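Kokivell preparation room: work surfaces and lighting
Interim progress report to the Promell fund
Reporting period: February to April
Prepared by Indrek Venckus

1. Status

The new work surfaces are installed and in use. Lighting above them is partly finished. Wall storage has not started and will move into the next period. Spending stands at 56 percent of the award, against 53 percent planned for this point. The difference is one delivery charge from Wilczyńska that was invoiced a month earlier than expected. It does not change the total.

The request to the fund is limited to one item, a change of lamp type, described in section 4.

2. Work surfaces

The old tops were dark and heavily scored along the front edge. Two had swollen at the joints where water from the sink side had been getting in for years. The application proposed a light, plain finish with no pattern, so that crumbs and cutting residue could be found and wiped off at the end of a session. Cosent supplied a sample board in January, and Naima Fawzy kept it on the old counter through several weeks of ordinary use before we ordered.

Fitting took two days longer than scheduled. The wall behind the long run is out of true and the back edge had to be scribed to it. The fitter also found that one support rail had been fixed into plaster alone, and it was moved to the stud. Both jobs were done within the original labor price.

The joints are sealed on the sink side. On the dry side they are butted and clamped, as specified, so that a section can be lifted out if it is damaged. A 5 mm gap was left at the window end for movement.

Cleaning follows the sheet that came with the tops: mild detergent, a soft cloth, a rinse, then a dry cloth. Scouring pads have been taken out of the room. Beet and turmeric are the two stains reported so far. Beet came off with the second wipe. Turmeric left a faint yellow patch that was still there a week later, and Aicha Ouali has asked Cosent which cleaner is safe to use on it.

3. Appearance under the present lighting

The finish is near white on the sample card. In the room it does not look the same from one place to another. With the ceiling panels on it goes toward blue-gray, and the shift is strongest away from the middle of a table. Anyone leaning over the work puts a soft shadow across it. Pale items such as parchment, flour bags or folded cloths lose their outline against the top when the light is flat, and this has come up in the session notes more than once. Strongly colored produce is easy to find under any of the settings.
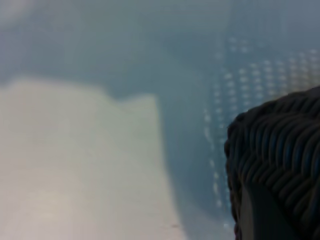
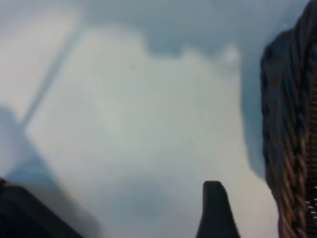
Surface color and shadow vary from place to place.

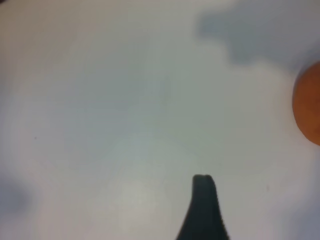 Chaimae Badawi, replying to the draft of this report, asked whether a mid-gray top would have avoided the trouble with pale items, and whether the fund would be paying for lamps to correct a choice of finish. She also noted that the older participants in the morning group had asked for a light surface in the first place and that she would not want to see it reversed.

The draft did not answer this properly. A mid-gray was considered in January. It hid cutting residue almost as well as the old tops did, and that was the main complaint we were funded to resolve. The uneven light was already present with the dark tops and was recorded in the original room survey as low priority. On a light finish it is easier to see. The lamps would have needed attention in either case, although I accept that the timing would have been different.

4. Lighting

The rail over the long run is mounted and wired. It currently holds the lamps named in the application, which are narrow-beam. They give a bright center and a quick drop toward the edges, and a person standing at the table blocks most of the beam — the rail sits slightly behind the working position and cannot be brought forward without crossing the extractor duct.

Ashraf Abdel Hamid tested a wide-beam lamp of warmer color on a temporary bracket over three afternoons. Shadows from hands and shoulders were softer, and the blue cast on the table was reduced. The meter reading at the center of the table fell a little but stayed above 200 lux at the corners, where the narrow lamps do not reach that level.

We therefore ask to substitute the wide-beam type on the long run. The unit cost is higher. The increase can be met from the line for replacement tops, which is no longer needed at its full value. No change to the award is requested. If the fund agrees, the narrow-beam lamps will go over the sink, where the beam falls on a small area and nobody works with their back to it.

5. Open items

Wall storage: drawings are complete. The brackets depend on the same stud positions found during fitting, so the spacing has been redrawn once already. Order to be placed in May.

Sink-side seal: a short length near the tap has lifted. The fitter has been told and will reseal it at no charge. Until then the area is dried by hand after each session.

Stain cleaner: waiting for Cosent.

Handover notes: Naima Fawzy has written the cleaning page and the page on lifting out a section. The lighting page waits for the decision in section 4.

Floor: outside the award. A worn patch in front of the sink has become more noticeable with the new tops in place, and several users have mentioned it. It is recorded for the building owner and no cost is claimed here.

Invoices for the period are attached in date order. The Wilczyńska delivery charge appears under transport, not materials.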